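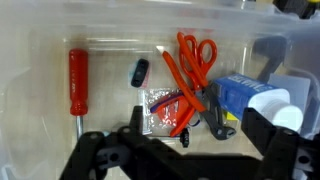 Tools that do different jobs!

My nan had one drawer in her kitchen where every tool went. When I was little I thought they were all the same thing, just bent into different shapes. They aren't! Each one has its own trick, so let's look at a few.

Start with the screwdriver. The long metal bit is called the shaft, and the fat bit you hold is the handle. Why so fat? Try turning a skinny pencil hard between your fingers, then try a thick texta. The thick one is much easier to twist, and screws need a good strong twist.

Scissors are really two levers joined in the middle. Pliers are too, but scissors slide past each other to cut, and pliers squeeze together to grab. I use mine on bottle lids that won't budge (don't tell Mum).

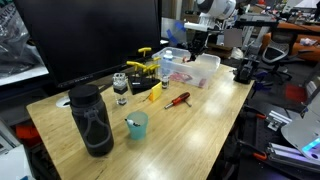

Now for my favourite, the hex key. Hex means six, and if you look at the tip of one you'll find six flat sides. It fits into a screw with a six-sided hole, like a puzzle piece. Some are bent like a letter L. Others have a handle across the top like a T, so you can grab it with your whole hand and get a really good turn going.

A stand with holes keeps hex keys in order. Screwdrivers and pliers can share a tub, and a clear one is best – you can spot the colour of the handle you want without tipping everything out on the table.

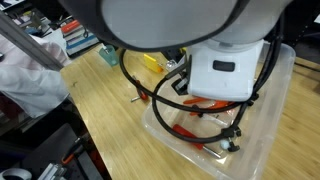 Bright handles help with that as well. Red and orange are very hard to lose, even under a pile of bits and pieces.

Want to have a go? Ask a grown-up to help you find a screwdriver at your place, and see which screws it fits. Look at cupboard doors, toys and the backs of clocks. I found 24 screws in my kitchen before lunch!

Imogen Nuttall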